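## Block stacking table: what we have and how to set it up

Questions about the stacking table keep coming in, mostly from people who signed up for a slot in November and haven't used it yet, so the answers are collected in this item.
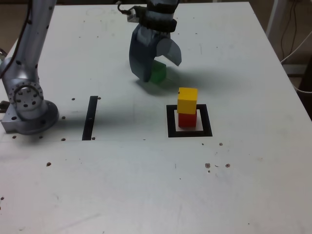 The basic set is three cubes: red, yellow and green. Red goes down first, inside the black square taped to the table. Yellow goes on red, and green goes on yellow. If you are only practicing, any order is fine, but results written in the log should use red, yellow, green so that they can be compared with the older pages.

A stack counts when the green cube has been let go and all three stay up. If the red cube slides so that any part of it sits over the tape, write "off square" next to the result. Don't push it back and keep going. Start again from the bottom.

Thérèse Caron went through the log last month and found 346 entries. Of those, 14 had no color order written down and had to be left out of her summary. Please fill in the whole line, even if the stack fell at the first cube. Failed stacks are as useful to her as good ones, and she would like more notes on which cube went first.

**The tabletop.** Several people have asked whether the scuffs and grey smudges can be cleaned off. The smudges mostly can, with a damp cloth. The scuffs are there to stay. Wipe around the black square and not across it, as the tape corners lift when they get wet. Please don't put new tape down over the drilled holes. They are used for mounting, and picking glue out of them took Yutong Xue most of an afternoon in the spring.

**Spare cubes.** The spares are in the Lomen drawer, second from the top, sorted by color. Check the edges before you start. A cube with a rounded corner will still stack, but it tends to turn a little when the next one lands on it. Put worn ones in the envelope at the back of the drawer and take a fresh one. We also have a bag of the larger Irnent cubes. Those don't fit the square, so keep them for the other table.

**Slots.** Each slot is 60 minutes, including setting up and clearing away. The sheet is on the door. If you need two in a row, write your name in both — a line drawn down from the first one has caused mix-ups twice now. Late afternoon is the busiest time, and mornings before ten are nearly always free.

**When you finish.** Leave the tabletop clear of cubes and put the set back in the drawer. Close the log and leave it on the shelf by the door, where the next person will look for it.

Yutong is putting together a longer sequence with a fourth cube for next term. Anyone who wants to try it early can leave a note in the front of the log.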